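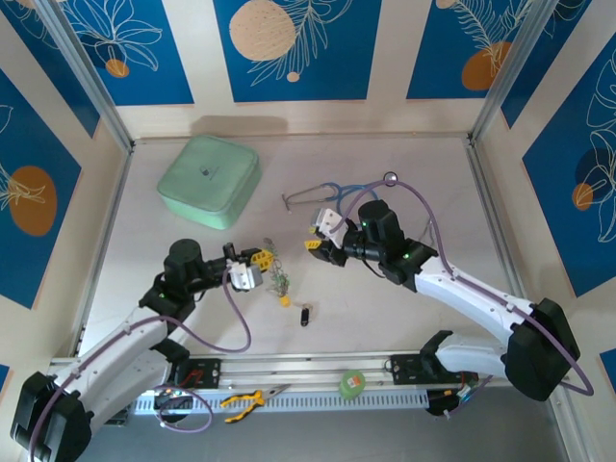
Chapter 4
When Two Arms Share One Table

I'll start this chapter with the stop that taught me most, and it was a very dull one. No bang, no smoke. Two arms were working over the same table, a cable got snagged, and a job that should have been finished before lunch kept me busy until the evening of 17 September 2026.

The cell was one I'd helped put together for a small firm called Droveo. Their arms had to pick up mixed bits and pieces, anything from a stethoscope to a sprig of fake greenery, and pass them from one gripper to the other. You'd think the passing would be the hard part, and so did I. I spent weeks on it! I had a whole notebook on grip force and about half a page on cables.

What happened was this. The left arm reached across to the middle, as it had done 880 times before in that test run, and stopped dead with a position error. I cleared it, as you do, and set it going again. It stopped again, a little sooner. I cleared that one too (please don't copy me) and on the third try the gripper lost its signal altogether and let go of what it was holding.

Look at how the purple cables run in the picture at the head of the chapter. One sweeps down over the tabletop before it turns back up to the left gripper, and the other arches high above the right wrist. An arm needs slack or it can't turn its wrist, so loops like these are quite normal. But a loop moves. It goes where the arm throws it, and the software planning the arm's path usually has no idea it exists. Ours was a Multard planner, and it knew the shape of every link and both grippers to the millimetre. As far as it was concerned the cable was thin air.

So our loop had caught behind the wrist joint, and every time I cleared the error I was asking the motor to pull harder on a plug that was already halfway out. The arm had told me twice that something was holding it back. I'd read "position error" as "fussy robot" and pressed the button.

There's a safety side to this as well, and I don't want to rush past it. After the third stop I leaned in to have a look at the plug. The left arm was in a fault state, fine, but the right arm wasn't. It was only waiting for its partner. Had the signal come back while my hand was in there, the right arm would have carried on with the handover and met my fingers instead. We'd wired the two as separate machines, each with its own stop, and I had pressed just the one.

I got away with it. The repair was a new plug and 30 centimetres of sleeve, and the proper fix, which took us well into October, was a single stop circuit for both arms.

What this chapter covers

We'll begin with stops: what the different kinds do, which of them cut the power, and why a paused arm must be treated as a moving one. Section 4.2 is about cables, where to clip them and how much slack to leave. After that comes a longer section on reading fault logs, using the real log from my bad day, all 14 lines of it. The last section deals with things left lying about near the arms. I'm as guilty of that as anyone – tools get put down within reach because that's where you were using them.

Before you read on

Find a machine you're allowed to look at closely, with the power off and locked off. A Wemero trainer is fine if your college has one, and so is an old printer. Follow one moving cable from end to end and write down every place where it could rub, catch or be pulled tight. Keep the list, as we'll need it in 4.2.

4.1 Stopped, paused and safe

These three words get mixed up all the time, even in manuals. Let's take "paused" first.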